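Trekby Community Help > Home and Hobby > Floors and Surfaces

Print this page | E-mail to a friend
Reading time: 5 minutes

Blue foam tiles on a grey floor: how do I stop the joins opening up, and do I need the edge strips?

gluefoot
Posted Sep 23, 2020

I have put down blue interlocking foam tiles as a soft surface for handling small painted blocks. The blocks get dropped a lot and the corners were chipping on the bare floor. The tiles are the plain Plarus ones from Presell, one colour, with jigsaw teeth on all four sides. The floor underneath is smooth grey concrete with a sealer on it.

The foam does what I wanted and the blocks have stopped chipping. My trouble is with the joins. After a few weeks one of them has started to lift, and there is a ridge you can feel with a finger. Blocks set down on it rock a little. I have pressed it flat several times and it comes back up by the next morning.

What I would like to know is how to get the join to stay down, whether the straight edge strips are worth buying, and what to clean the foam with. It has a fine dimpled surface that holds on to dust. I'd sooner not glue anything to the floor because I rent the place.

northshed

Take it up and put it down again. Ridges are nearly always from tiles jammed together too tight. Vacuum under it while it's up. I wouldn't bother with the strips.

pebblebay

I have used these tiles for years, first in a playroom and now under a table where I sort parts. A ridge at the join can come from three places: grit under the teeth, tiles that were laid cold and have since grown, or two tiles from different batches that don't match in thickness. Check in that order, as the first costs nothing to fix.

1. Lift both tiles right off the floor. Don't try to fix a join while it is lying there, you will only push the problem along to the next tooth. Pull the teeth apart from one end, straight up, a few at a time. If you drag sideways the thin necks of the teeth tear.

2. Sweep and then wipe the floor. Turn the tiles over and brush the undersides, and run a dry toothbrush into the gaps between the teeth. A single grain of sand in there is enough to hold one tooth proud. Let everything dry before it goes back down.

3. Leave the tiles lying flat and separate in the room overnight. Foam changes size with temperature. Mine came out of a cold car in March, I joined them straight away, and by the end of the week I had a hump along the whole length. Then join them from one end to the other, pressing each tooth down with your thumb, and finish by going along the seam with a rolling pin. Keep the outside edges clear of the wall or any furniture legs so the mat has room to move. Small teeth left showing along the outer border do no harm on a mat that is only a work surface.

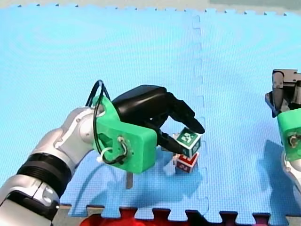
4. Decide where the seam should go before you put anything back on top. With two tiles you are stuck with a seam somewhere, but it doesn't have to run through the exact spot where you set things down. Slide the whole mat over until your usual spot is on solid foam. If you use the full width anyway, put the seam off to the side of your stronger hand.

5. If it still lifts, put tape on the underside. I use the Jelínek cloth tape, one strip the length of the seam, stuck to the foam only and not to the floor. Lay the tiles face down on a table to do it, and check that the join is fully closed first. It peels off again later, though it does take a bit of the skin of the foam with it.

On the strips: buy them if people walk over the edge or you are tired of the look of the teeth. They do nothing for a seam in the middle. Make sure they are for the same tile, because the tooth shape differs between makers and a strip that nearly fits will spread the edge and give you a wave.

For cleaning I use 500 mL of lukewarm water with a small squirt of dish soap, on a cloth that has been wrung out well. Wipe in small circles so it gets into the dimples, then go over it with plain water. Skip anything with solvent in it. A few shiny patches on the surface are normal on this kind of foam, and I wouldn't scrub at them.

tilesandtwine

I had the third thing on pebblebay's list, the different batches. I bought one pack and then another half a year later, and the second lot was 2 mm thicker. No amount of pressing was going to fix that. If you still have the wrapper, look for the batch number and ask Presell to match it. They swapped mine without any fuss but I had to bring the old tile in.

I would also look at what sits on the mat. Anything heavy that stays in one place leaves a dent, and the foam beside the dent rises. A square of thin board under the feet spreads the load.

Reader comments (4)

gluefoot: Lifted both tiles and there was grit all down one side. Cleaned it, left them overnight, joined them again. Flat so far. I have not bought the strips.

dustpan3000: Does the tape show from the top?

pebblebay: No, unless the join is gaping.

wattlecreek: Same tiles here in grey. The dimples are a pain with cat hair. A damp rubber glove picks it up better than the vacuum does.

Print this page | E-mail to a friend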